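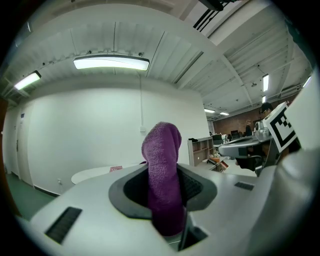
Purple terry towel folded into an upright loop, front room, Wednesday session.

Folding and Handling Household Cloth - notes for week 2

Hello again. These are the notes I promised for anyone who missed the practical, and for those of you who were there but spent it giggling at my fitted sheet. Read them before next time, and bring a towel of your own if you can (an old one is fine, old ones are better really).

Where we'd got to
Last week was flat cotton: tea towels, pillowcases, the blue Perkari napkins. Flat cotton is kind to you. You press a crease in with the side of your hand and it stays there while you go and answer the door. This week we moved on to terry, and terry is a different animal.

What terry is
Terry cloth is woven with an extra set of threads left slack, so they stand up from the surface as loops. The loops are what soak up the water, and they're also why the stuff feels nubby. From a folding point of view they do two things. They give the cloth thickness, so four layers of towel is a real lump compared with four layers of tea towel. And they grip each other, so two faces of terry laid together don't slide about much. Lovely once you've got the fold right, maddening if you haven't, and you'll have to peel it apart and start again.

Creases and loops
I'd like you to get used to a distinction I'll be using all term. A crease is a fold you've pressed flat. A loop is a fold you've left round. Thin cloth will take either. Thick terry much prefers the loop, and if you try to force a sharp crease into it, it simply opens up again the minute you let go.

So for hand towels we go with the loop. Have a look at the top of the purple one, it's properly rounded, and it leans a little to the left. I don't mind a lean. A tall narrow fold of soft cloth will nearly always go one way or the other, and how far depends on how high it stands above whatever is holding it. If yours flops right over, hold it further up.

The upright fold, step by step
Lay the towel out with the long edges running away from you.
Fold in thirds lengthways, and smooth from the middle outwards.
Bring the far short end back to meet the near one. Don't press the bend!
Pinch the two short ends together and lift.
Give it one gentle shake, then let it hang for a second before you turn it the right way up.
Stand it in a drawer or basket, ends down, rounded side up.

Thirds go wrong far more often than halves. If you end up with a thin strip sticking out at one side, undo it and fold the first third a touch wider. My own towels are Tosent ones, 65 cm wide before washing and noticeably less now, so don't go by the label, go by the towel in front of you.
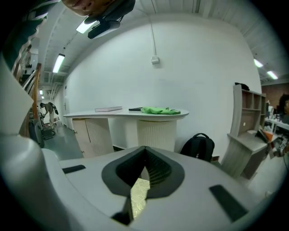 Heaps come next, and I know some of you think a heap isn't a subject. It is! A crumpled cloth on a table has a great deal to teach you, mostly about corners. Take a plain bright green cloth, no pattern, no obvious right side. Where would you pick it up? Most people grab the highest point, and get a sort of tent with all the corners hanging at different heights and no idea which is which.

What I do is look for an edge first. Any edge. Run it between finger and thumb until you reach a corner, keep hold of that, and then work along the next edge with your other hand until you find a second. Now lift. You've got one straight side hanging between your hands and the rest sorts itself out underneath. With practice it takes almost no thought at all, though the first few goes feel very slow.

A word about surfaces. A smooth tabletop is good for spreading and poor for holding, so cloth skates away from you when you smooth it. Work from the middle out, with light hands. A curved edge is trickier than a straight one as well, because you've nothing to line the hem up against. Use the hem of the cloth itself as your guide and ignore the table.

Please also clear a decent space before you start. Books and phones underneath a towel make bumps that look like bad folding, and I've marked people down for a paperback before now (sorry about that). Bags go on the floor.

For next time
Fold the same towel 11 times over the week, on different surfaces if you can manage it, and jot down what went wrong each time. Then 15 minutes on heaps: drop the cloth, find an edge, find two corners, lift. Try it once with your eyes shut.

Reading is the chapter on pile fabrics in the Elar workbook. Skip the bit on velvet. We'll start with bath sheets and the big Goh blanket, so wear something with sleeves you can push up.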